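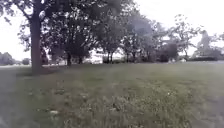

Budgeting for a Robotic Mower Fleet: What the Quote Leaves Out

By Đạt Võ

A grounds department that asks three suppliers for a price on robotic mowing will get three documents that can't be compared. One will price the machine. One will price the machine and the base station. The third will price a monthly service and leave the hardware out of sight. The work of the first month is to put all of them on the same sheet.

Ambros Aigner went through this last November for Brorside, a business park with 17 separate areas of grass, several lines of mature trees and a network of paved paths. He manages the outdoor budget and had been asked whether autonomous mowers could take over the open lawns before the existing ride-on machine came due for replacement. His spreadsheet, which he let me work from, is the basis for most of what follows.

Start with the ground

The usual starting figure is total area. It is a poor one. A mower's rated capacity is measured on flat, open turf with short grass, and few sites offer much of that. What determines the number of machines is the area each can reach on its own, the time it loses in transit, and the share of the day on which mowing is allowed.

Aigner divided Brorside into zones and gave each a short entry: surface, slope, tree cover, edge type, crossing points and mowing height. Two zones of nearly equal size ended up with very different costs. The first was an open rectangle with a path on one side. The second had scattered trunks, a hedge along the far edge and a strip of bare soil where the shade was too deep for grass to hold. The second needed more setup time, more hand trimming and a different positioning method.

Rough ground deserves its own column. Tufted grass and small hollows slow a light machine and can stop it. If the zone has gone long, it should be cut conventionally before commissioning, and that cut belongs in the project budget. At Brorside it had been left to the regular maintenance account, where no money was set aside for it.

Positioning under trees

Most current machines without a buried wire depend on satellite positioning with a correction signal. In the open this holds a line within an inch or so. Under a dense canopy the signal weakens or bounces, and the machine either falls back on cameras and wheel sensors or stops and waits.

Ask each supplier to state in writing what the mower does when the correction is lost, how far it may travel in that state, and who is called when it stops. Then ask for a trial in leaf. A demonstration held after the leaves have dropped says little about July.

Brorside had two candidates on trial. The Hirose unit combined satellite positioning with a forward camera. The Flurkarer unit used a perimeter wire, with satellite data only for reporting. The Hirose was quicker to set up and easier to move between zones. The Flurkarer took longer to install, and its wire had to be routed around tree roots, but it ran under the canopy with fewer stops. Neither result should be carried over to another site without a test.

Wire is cheap to buy and slow to lay. Aigner's plan called for 795 meters of it across the shaded zones. The material was a small line in the quote. Labor, path crossings and an allowance for repairs after aeration or planting work came to several times as much.

Power and base stations

The charging station is where mowing projects turn into construction projects. Each one needs power, a level pad, drainage and a clear approach. If the nearest outlet is across a path, the cable has to go under it, and somebody has to restore the paving.

Brorside's longest run from building to station was 470 feet. At that length the electrician specified a heavier cable than the supplier's standard kit included, plus a separate protected circuit. The supplier's quote said "power by customer," and the line had been read as a formality.

Before asking for final prices, mark every proposed station on a site drawing along with the nearest suitable supply. Have an electrician price the trenching and the circuit as one job. If two stations can share a trench, move them until they do, provided the mowers can still reach their zones. Confirm who owns the underground drawings and when they were last updated.

Satellite correction is a further choice. A local reference station costs more up front and needs a mounting point with a clear view of the sky. A network subscription costs less at first and recurs every year, usually per machine. Over a five-year plan the two can end up close together, so the answer depends on fleet size and on how good the cellular coverage is at the far end of the property.

Labor that remains

Business cases for robotic mowing often remove the full cost of the mowing crew. This is rarely correct. The machines leave edges along hedges and walls, rings around trunks, and any strip that is too narrow to turn in. They need blades changed, decks cleaned and wheels cleared. Litter has to be collected before they run, and fallen branches after wind.

Aigner recorded hours by task through the trial and carried the following into his model:

Daily walk of active zones, including litter and branches
Response to stopped machines
Blade changes and deck cleaning
String trimming at trunks, hedges and path edges
Seasonal removal, storage and reinstallation
Map or wire changes after planting or events

The response line was the hardest to estimate. A stopped machine takes few minutes to restart, but the person sent to do it has to leave other work and cross the site. He priced each call at a fixed amount of time that included the walk both ways. That made the trial look worse on paper and gave a total he was willing to defend.

Mowing policy affects labor as well. Robotic mowers work best by taking a little off often. A site that lets clover flower in part of the lawn, or keeps some areas long, has to decide whether those areas are excluded, cut less frequently or handled by another machine. Each exclusion adds edge, and edge is trimmed by hand. Settle the policy before the zones are mapped. Remapping was charged at a day rate in both offers.

Software and contract terms

Fleet software is normally a separate subscription. Brorside chose Datilico, a scheduling and fault-logging package that could read data from either mower. Its value in the budget was modest but easy to identify: one record of run hours and stops, which the warranty required in any case.

Terms worth fixing before signature include the price of replacement batteries for the full planning period, the response time for failures the customer can't clear, and whether a loan machine is provided. Check what happens to the machine if the subscription lapses. Some models keep mowing on their last schedule, and others won't leave the station.

Theft cover should be checked with the insurer directly. A PIN lock and location tracking may be a condition of cover, and there may be an excess for equipment left outdoors overnight. If mowing is limited to daylight for the sake of wildlife, reduce the available hours in the capacity calculation before deciding how many units to buy.

Building the sheet

The final model had 3 blocks: one-time costs, annual costs, and costs avoided. Every supplier's offer was entered in the same rows, with zeros shown where an item was included and a note where it was missing. Batteries were treated as a scheduled replacement in year four. Blades were entered per run hour. The ride-on mower stayed in the plan for rough cuts and leaf work, which meant its insurance and service stayed too.

Aigner also kept a contingency against site work only. Equipment prices were fixed by quote; trenches were not.

Brorside went ahead with the open zones first – Hirose units, with two stations on a shared trench. The wooded zones were deferred by one budget year while the wire route was surveyed again, and the wire quote was allowed to expire. A new one has been requested, with path crossings listed separately and paving restoration priced by the meter.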